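The open day at the Flurkora furniture works began with a safety talk longer than the tour. We were 20 visitors in paper overshoes, and Thomas Greco, who has run the Patunport site since it made school chairs, told us twice where the toilets were.

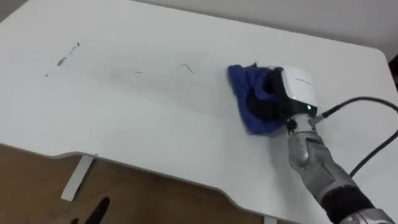
Photo: Testa / Flurkora open day

The works turns out 600 desks a week, or did until February, when the edging machine arrived and promptly sulked. Greco talked about glue for a while. He has views on glue. I had a cup of coffee from a machine that offered 70 kinds of drink, all of them soup.

We were allowed to watch the saw but not to hear it, thanks to ear defenders that also took care of the commentary. I nodded at what seemed the right moments – once, I think, at a question.
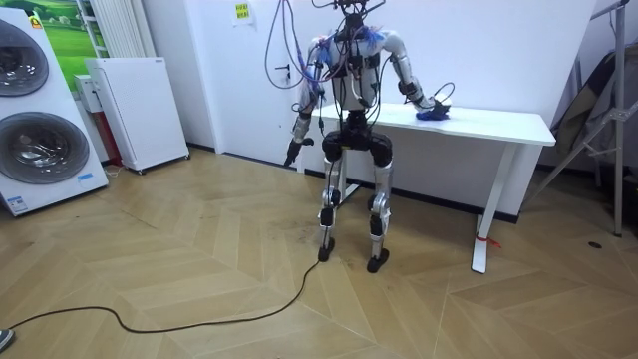 Lunch and the sample room

Lunch was a cheese roll and a leaflet. After that came the sample room, where you may open every drawer in the Fornamero range. A man ahead of me opened them all. The cheapest desk is the best, to my mind, and the only one with a curve at the front where a stomach might go.
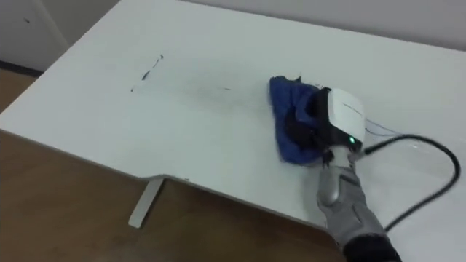

White desktop with curved front edge and marker smudges

The bus back to town leaves from the far gate. Wear flat shoes and bring your own lunch.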